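Jolgate shared workshop
Progress report no. 2 to the Plilow small grants fund
25 October 2022

The two-armed kitchen helper now exists in full, provided you count simulation as existing. Both black hands answer to the same script and no longer try to occupy the same spot. The tomato task is where most of the hours went: right hand over the cutting board, left hand keeping clear of the pan. We ran it 40 times and got the tomato into the pan in 19, nearly half, which Renato has asked me to call encouraging.

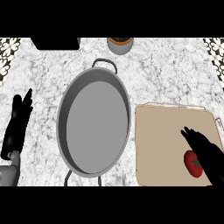
Wenceslao Painemal read the draft and wrote back that 19 is a simulator's number, that a real tomato squashes, and that the fund paid for hardware and might like to hear about some.

Fair. The real left arm is bolted to the bench and moves. The right one is waiting on 7 finger joints, which the supplier has promised since February – warmly, and in writing. Money is on plan, mostly because we can't spend it until the joints ship.

Next: softer tomatoes in the model, a slower closing speed, and wiring for the right shoulder.

Lorne Morin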